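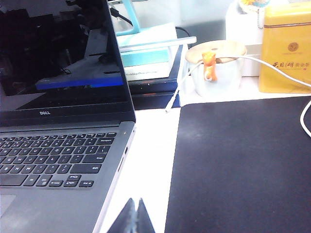
手順書の第六項は、金曜の午後になってもまだ一行しか書けていなかった。

「蓋を閉じる前に、電源の状態を確認すること」

ニア・グウィンはその一行を読み返し、「確認」の二文字に下線を引いた。誰が、何を見て確認するのか。アームがするのか、当番がするのか。前の版でも同じところに下線が引いてあり、余白にディルウィン・ギティンズの字で「要検討」とあった。それきり検討された様子はなかった。

エスウッドの三階では、ライドメックのアームに机の片付けをさせる試験が続いていた。夜のあいだに机を一台ずつ回り、ノートパソコンの蓋を閉じ、マウスパッドをそろえ、カップを下げる。それだけの仕事である。試験用の机を別に作ることはせず、社員が帰ったあとの机をそのまま使った。きれいに並べた机でうまくいっても仕方がない、というのがグウェンリアン・ベドーの方針で、彼女はまず自分の机を差し出した。

その机で、アームが止まった。

止まったのは指を下ろしている途中だった。ノートパソコンとマウスパッドのあいだの白い隙間に、二本の指が先を寄せたまま浮いている。異常の表示はない。当番のイエスティン・ハウエルズが一時停止を押したのだった。

「画面は消えてるんです」と彼は電話で言った。「でも、キーボードの右上のランプが点いてます。小さい白いのが」

「規則では？」とニアは訊いた。

「規則だと、画面が消えていれば閉じてよし、です」

「ランプのことは」

「書いてません」

ニアは上着を着たまま三階へ上がった。

画面は真っ黒で、部屋の中がぼんやり映っていた。青い帯のようなものが下のほうに伸びている。アームの判定欄には「画面：消灯」とあり、その横に「閉じる：可」と出ていた。判定は間違っていない。画面は確かに暗かった。

「触ってみますか」とイエスティンが言った。

「触らない」

「キーを一つ押せば分かりますよ」

「分かるけど、それは片付けの手順じゃないでしょう。夜中に他人の機械のキーを押していい、という規則をこれから作るの？」

イエスティンは手を引っ込めた。

グウェンリアンに電話をかけると、彼女は駅にいた。後ろで発車の案内が流れていた。

「動かしてるわよ」と彼女は言った。「計算を回してある。画面だけ消えるようにしてあるの。蓋を閉じたら止まるから、閉じないで」

「付箋か何か、貼ってありますか」

「ない。そんな決まり、あった？」

「ありません」

「じゃあ、作って」

電話が切れた。ニアは机の脇に立ったまま、手帳に書いた。

「画面が消灯していても、本体のランプが一つでも点灯している場合は、蓋に触れない。キーを押して状態を調べることもしない」

書いてから、「一つでも」を残すかどうか迷った。充電中のランプなら、閉じても差し支えない機種もある。例外を並べればきりがなく、並べなければ閉じられない机が増える。ライドメックの担当者は、閉じた台数を月ごとに数えて報告書に載せていた。先月の目標は2000台だった。達していない。

「一つでも」は残した。

「カップのほうはどうします」とイエスティンが訊いた。

木の蓋をした白いカップが、机の奥にあった。縁にオレンジ色の小さな猫がしがみついている。アームの一覧では「カップ：下げる」に分類されていた。

「猫は登録にありません」

「猫だけの問題じゃない」とニアは言った。「上を見て」

白いケーブルが蓋の上を渡り、カップの手前を下って机に届いていた。カップを持ち上げれば、ケーブルも一緒に持ち上がる。

「外してから持ち上げれば」

「それも規則にない。ケーブルを外すのは第九項で禁じてる。外すのと、どかすのは違うと言いたい？」

「少し違うと思います」

「私もそう思う。でも朝になって、誰かのケーブルが一本抜けていたときに、違うと言っても通らない」

彼女はもう一行書いた。

「ケーブルが上に載っている物、またはケーブルに接している物は、動かさない。ケーブルの側を動かして解決しない」

書きながら、第九項の文言もそろえたほうがいいと気づいた。あちらには「コード類」とある。こちらは「ケーブル」だ。用語は一つにしないと、またディルウィンが下線を引く。

続けて離隔の数字を決めた。今の設定では、指の先は登録外の物から10ミリまで近づける。ジデル社の古い型のときの値を、そのまま引き継いだものだった。イエスティンは20ミリでどうかと言い、ニアは30ミリと書いた。

「30だと、この隙間にはもう入れませんよ」

「入らなくていいの」

「マウスパッドもそろえられない」

「そろえなくていい机は、そろえない。未処理として残して、理由を書く。空欄は駄目。『ランプ点灯』とか『ケーブル』とか、朝の人が読んで分かる言葉で」

イエスティンは少し黙ってから、アームを手動に切り替えた。指が開かないように閉じ側の保持をかけ、まっすぐ上へ抜いた。横へ逃がすほうが早いが、横にはパソコンがある。上へ抜く、というのは彼が前から自分でやっていたことで、これも手順書にはなかった。

「今の、なぜ上なの」

「癖です。エイノンの倉庫にいたとき、横に逃がして箱を倒したことがあって」

「書くから、もう一度言って」

彼は言い直した。停止後の退避は、下ろした経路を逆にたどる。最初の動きは必ず垂直とする。速度は通常の半分以下。人が横に立って見ていること。

ニアは全部を書き取り、最後の一つに丸をつけた。夜勤の当番は今のところ一人で、アームが別々の部屋で同時に止まれば、横に立つことはできない。人を増やすか、同時に動かす台数を減らすか。これは彼女の決めることではなかったので、イヴォール・ホプキン宛ての欄に移した。

その晩の記録には、グウェンリアンの机は「未処理」と入った。理由は「ランプ点灯、ケーブル」。イエスティンが打ち込み、ニアが読んで、署名した。

月曜に改訂案を回すと、返事はばらばらに来た。ライドメックからは、30ミリでは処理できる机が減るという表が届いた。ディルウィンからは、第六項の「ランプ」を「表示灯」に直すようにという指摘が来た。イヴォールの返事は短く、当番の増員は十一月の会議で話す、それまでは同時に一台だけ動かせ、とあった。

グウェンリアンからは、計算は無事に終わったという連絡のあとに、もう一通来た。机に付箋を貼っておいたほうがよければ貼る、という内容だった。

ニアは、貼らなくていいと返した。付箋がなければ閉じてよいと読む人が出てくる。それから第六項の「ランプ」を「表示灯」に直し、第九項の「コード類」を「ケーブル」に直して、版の番号を一つ上げた。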